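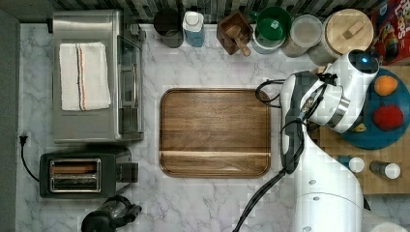

Marble countertop with a toaster oven and a two-slot toaster.

Sandomon Produce Trade Notes

Welcome! Sandomon is a small open collection of import and wholesale records for greenhouse peppers and cucumbers, put together by Genalyn Baluyot and Rungnapa Phromma. We love this stuff, and we hope you'll find odd and wonderful things in it (the February cucumber prices alone kept us up late).

What's inside

89 CSV files, one per wholesale market
markets.csv, with market names and time zones
packs.csv, which maps carton sizes to net weight in pounds
notes/, our running comments on strange rows

Each row is one crop, one pack size and one day, with a low price, a high price and the country of origin as the market wrote it down. Prices are in US dollars per carton. Nothing is adjusted for inflation or for duties.

Getting started

Load markets.csv first, then join on market_id. The Dinby script in tools/ does this for you and runs in seconds on an old laptop!

Known problems

19 markets stopped reporting pack size for mini cucumbers, so those fields are blank.
"Mixed" peppers can mean 2 or 3 colors in a carton depending on the market. Please don't compare them directly.
Derside reports greenhouse and shade house peppers together. We left them that way.
Organic is only flagged where the seller flagged it.

Changes

20th November: added the Tsuchiya market files, fixed swapped low and high prices in Derside.

Contributing

Yes please! Open an issue with the file name and row number, and tell us where the correct figure comes from. Scans of old price sheets are very welcome too, even the smudged ones. Rungnapa reads those, Genalyn handles the code.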